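Why does the spending multiplier come out bigger than the first round of spending?

Posted 22 December 2021 in Economics Help

palexreader
I'm working through the multiplier chapter and I can do the formula but I don't feel it. If the government of a made-up country, Vusinstead, spends 1000 on road repairs, how can total income go up by more than 1000? Where does the extra money come from? My class notes get 1600 and I can't see why.

rahman_econ
Oh, I love this one! No extra money has to appear. The same dollars get spent again, and each time they land they count as somebody's income. Your notes must be using a marginal propensity to consume of 0.375, so the road crew gets 1000 and spends 375 of it, the shops that receive it spend a bit over 140, and so on, shrinking every round. Add up all the rounds and you get 1000 / (1 - 0.375), or 1600. Try the first four rounds by hand (really, do it!) and you'll be nearly there already.
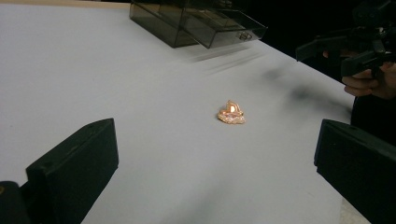

Crumpled foil on a pale grey tabletop

Then try adding taxes and imports. Both take a slice out of every round, so the total falls. It's my favorite part of the chapter, because you can see why a small country that imports a lot gets less of a boost at home.

sideton11
It's just 1/(1-MPC), memorize it for the test.

vus_macro
Agree with rahman_econ, and one thing to add: the simple version assumes prices and interest rates stay put and there are idle workers. If everyone is already busy, a lot of the spending pushes prices up or crowds out private projects. Look for the chapter on IS-LM next, it's great fun once the curves start moving!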